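Print | E-mail

Ticket 2339: Baked fish recipe coming out soggy
Opened in January by Milagros Buenaventura, Menon recipe desk

Reported problem
Reader in Mundasholm made the Niment crumb-topped cod twice. Both times the crumb was pale and soft underneath and the fish was sitting in liquid. Oven set to 400 F, 8 ounces of frozen fillets, glass dish, foil on top.

Checked
1. Recipe text. The printed card says "cover loosely" for the first ten minutes. The web version leaves out the ten minutes, so she kept the foil on the whole time. Our error.
2. Fish. She thawed it in the dish and did not drain it. The recipe assumes fresh fillets and says nothing about frozen.
3. Oven. Asked her to try an oven thermometer. It read 300 with the dial at 400. She is having the oven looked at.

9:40 a.m. – Test kitchen at Pitimcombe ran it again with frozen cod, thawed overnight on a rack and patted dry. Metal sheet pan, no foil. Crumb browned at 14 minutes. Fish flaked at 16.

11:15 a.m. – Second run, glass dish, same fish. Needed four more minutes and the bottom was still a bit damp. Metal pan is the better choice – will say so in the notes.

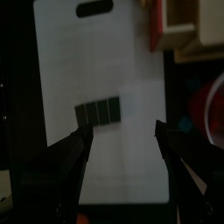
Changes made
- Web recipe now reads "cover loosely for the first 10 minutes, then uncover."
- Added a line on thawing and drying frozen fillets.
- Glass dish moved to the notes with the longer time.

Reply sent to reader at 2:30 p.m. Leaving this open until she has tried it with the oven fixed.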